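3.2 Storage of opened packages

Households in the Cundgate sample were asked where they kept dry foods once the package had been opened. Of the 200 households that returned the form, 111 moved at least one product into a second container, most often rice or flour. Clear plastic was the usual choice -- glass was named mainly by older respondents. 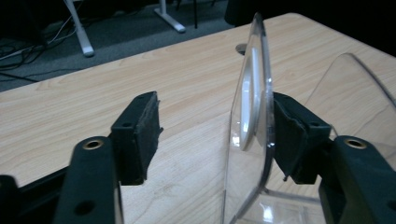 Figure 4. Clear plastic item, upright on a light wooden table.

Respondents who moved food out of its package rarely kept the label. Only 10 wrote a date on the new container, and five of these stopped doing so before the second visit in January. This matches the pattern Jiang found in Wonska, where date marking was dropped within a few weeks. We did not ask about food kept in the refrigerator -- that question was covered in the first survey and is treated in Section 4.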